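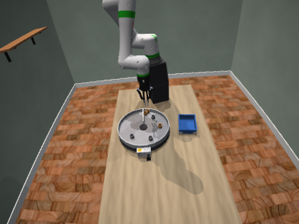
Ticket 2553: Label printer prints everything twice, then sulks

Status: closed, reopened, closed
Opened by: Mei Ridgeway
Assigned to: Arnar Kvaran
Last updated: April, 4:40 pm

9:05 am. Mei reports that the shipping printer at the Cekier warehouse produces two of every label. She sent one test job and got two labels, which she has kindly taped to my monitor.

9:20 am. Checked the copy count in the print dialog. It says 1. Checked it again with a sterner expression. Still 1.

9:50 am. Restarted the printer, the print server and my coffee. Two labels.

10:35 am. Printed from my own laptop, bypassing the server. One label. So the printer is innocent and I owe it an apology.

11:15 am. The server has two queues pointing at the same address. One is called "Shipping". The other is called "Shipping NEW" and dates from 2023. A forwarding rule copies every job from the first to the second. The rule's comment field reads "temporary".

11:30 am. Deleted the rule. One label per job. Closed the ticket.

1:10 pm. Reopened. Now no labels at all. Mei's packing software was set to "Shipping NEW", which I had also deleted, in a spirit of tidiness.

1:45 pm. Pointed the packing software at "Shipping" and cleared 16 stuck jobs. Sent three real orders through -- three labels came out, all legible. Closed.

Comments

Kanyarat Thepsuriya: Same thing on the returns desk last year. Ours was also temporary.

Mogens Kárason: I may have written that rule. I'd like to see proof.

Arnar Kvaran: Your initials are on it, Mogens.

Mei Ridgeway: Can I have my two labels back? One of them was for a customer.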